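Ticket 2217 — fitted sheet won't stay put / folding surface keeps wrinkling
Product: Casard fitted sheet, cream
Opened by: Esi Asante, Gisside showroom
Assigned: Efua Agbeko, linen support
Status: open, waiting on replacement
Opened: July 2025

Esi Asante wrote:
Hi, need help with the sheet on the big bed, the one with the gray padded headboard. We fold on it. Blue stuff mostly, towels and soft things. Sheet creeps every time somebody pulls fabric across it. Starts flat, then you get shallow ridges running diagonal, and then the fold lines on the blue piece come out crooked because the ridge underneath pushes them off.

Already tried:
— rotated sheet head to foot. No change
— washed once, cool, no softener. Slightly worse??
— tucked the slack in deeper. Holds for a bit then lets go

Mattress is 8 inches. Sheet label says fits up to 17. Is that the whole problem?
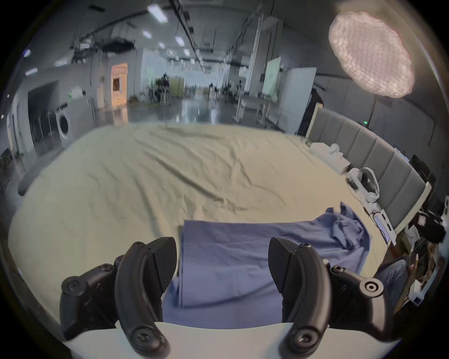
Also corners. Headboard side is a pain to reach so that one probably never got pulled down properly, I'll own that. No tears, no popped seams that I can find. Elastic feels ok, snaps back when I stretch it.

Efua Agbeko replied:
Thanks Esi. Yes, depth is most likely it. A 17 pocket on an 8 inch mattress leaves a lot of spare cloth and it has to go somewhere. Usually it goes to the middle as diagonals.

Before I send anything, please try this:
1. Everything off the bed. Boxes, cables, chargers, all of it. Stuff parked by the headboard pins one side and the rest of the sheet drags against it.
2. Strip the sheet fully. Don't just re-tuck.
3. Headboard corners first, then the foot.
4. Pull opposite corners, not neighbors.
5. Fold one towel the way you normally do and tell me where the first wrinkle shows up.

Esi Asante wrote:
Did 2 thru 5. Skipped 1, no place to put things right now, sorry. First wrinkle came up in the middle, same as before. Worse when two of us work the towel, one lifting a corner while the other has hold of a fold. Light towel seems to be ok if you pick it straight up. Dragging it is what moves the sheet.

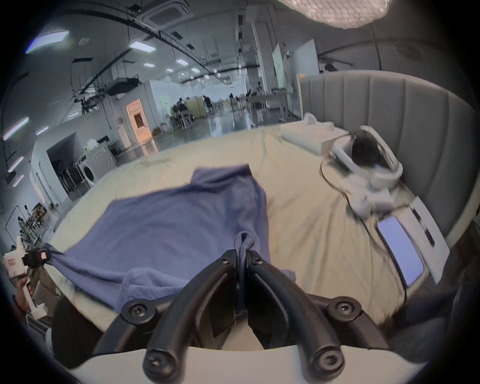

Attachment 2: blue towel on the bed, one corner lifted at left, second grip on a fold.

Efua Agbeko replied:
Got it. Two things then.

Lift, don't drag. I know, slower. But with a loose sheet every drag is a tug on the cover too.

And step 1 really does matter, even just shifting the box to the floor while you set the corners. Can go back up after.

If you have sheet straps (Atinga clips or any kind, brand doesn't matter) put them on the two foot corners and try again. Dont over-tighten, the hem will pucker.

Esi Asante wrote:
No clips here. Ordered a set, coming from Graltel, 2 packs. Meanwhile we're doing the clothes as well and those are harder than towels. The lavender-blue piece with the gathered elastic cuff will not lie flat at all, the cuff bunches up and takes the rest with it.

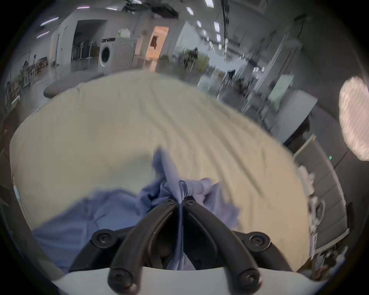 Is there a trick for cuffs or is that out of scope for you guys, fine if so.

Efua Agbeko replied:
Bit out of scope but ok. Fold the cuff in first, flat as it goes, then bring the body over the top so the weight sits on it. Smooth away from the cuff, never toward. Don't iron the elastic.

For the sheet: sending the shallow pocket version in the same cream. Keep the old one until the new one is on and you've folded on it for 22 loads or so, whatever a normal week is for you. Then send the old one back with the ticket number on the bag.

Esi Asante wrote:
Great thx. Where does the return label come from, in the box or by email?

Efua Agbeko replied:
In the box. Leaving this open til the clips and sheet are both in. August at the latest.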